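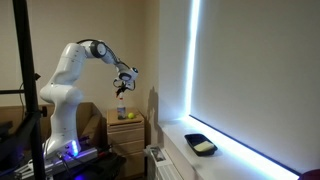

What does Orum do?
We help people sort out their small stuff: the chest of drawers in the corner, the shelf over the sink, the cupboard full of spray bottles with an inch left in each.

I'm Edeltraud Riedl, and I started Orum after moving my mother out of a house with 24 drawers in it (I opened every one). I loved it! I came home filthy and happy and told my husband I'd found my job. That was in November, and by spring I had a van and a label maker called the Nimivon that jams whenever it feels like it.

Kwesi Mensah joined me a year later. He's the patient one. He'll sit on your floor and ask about a single key for ten minutes, and people adore him for it.

We're big on the tops of things. A narrow chest of drawers is a lovely piece of furniture until the top turns into a parking lot, so that's where we like to start. Then come the bottles, and with them the tops and nozzles, the red ones, the white ones, the ones that fit nothing you own anymore. 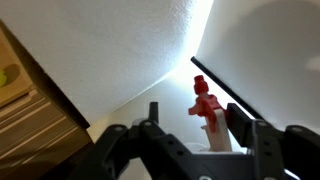
How we work

We come for a morning, usually at 9, and you make the coffee. Three piles: stays, goes, ask me later. Each home gets up to 300 of our little paper tags, and the visit costs $229 including hauling. Boxes stay open until you've had a last look.

I like a top with two things on it, three if one of them is a plant.
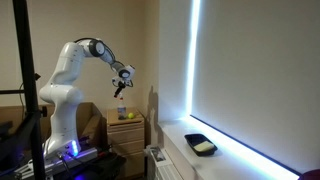

Bottle and tennis ball, top of the drawers

Come say hi! We're upstairs from Tatlı, the bakery, and the door sticks, so push.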